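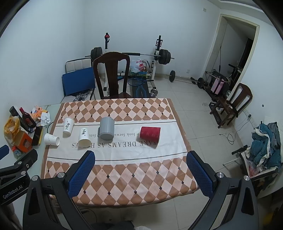 Tromdale Table Set

Tromdale covers one small activity: setting cups and a mug upright on a cloth-covered table. The set was put together by Yuxi Tang and Wanting Kang, and this README describes what is on the table and how the files are arranged.

Contents

The release has 305 clips in 2 folders, upright and mixed. A clip goes in upright if every cup and the mug are standing at the end. Everything else is in mixed.

Objects

White paper cups, some with black Chinese brush lettering
Red paper cup with a rippled sleeve
Gray ribbed mug with a handle

A cup resting upside down on its rim is labeled inverted. It does not count as upright. A cup on its side is labeled down, whichever way the mouth points.

Surface

The tablecloth has brown and pink diamonds and a pale panel with large printed words. The lettering is a handy way to tell which side of the table a clip was taken from — it reads upside down from one side. The cloth does not cover the whole tabletop. Household items on the bare part are not labeled.

Starting layouts

1. Partly standing. At least one item is upright and at least one is down.

2. All down. Every cup and the mug start on their sides.

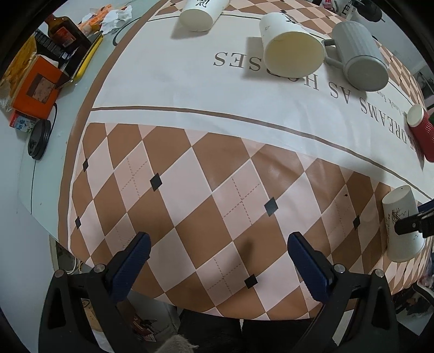 3. Inverted. At least one cup starts on its rim and the rest stand.

Known issues

The first 100 clips were labeled in April, before inverted was added. Wanting rechecked them, but a few may still say upright.

Changes

9/5/25 — split layouts 1 and 3, fixed folder names.

Send label corrections to Yuxi Tang with the clip number.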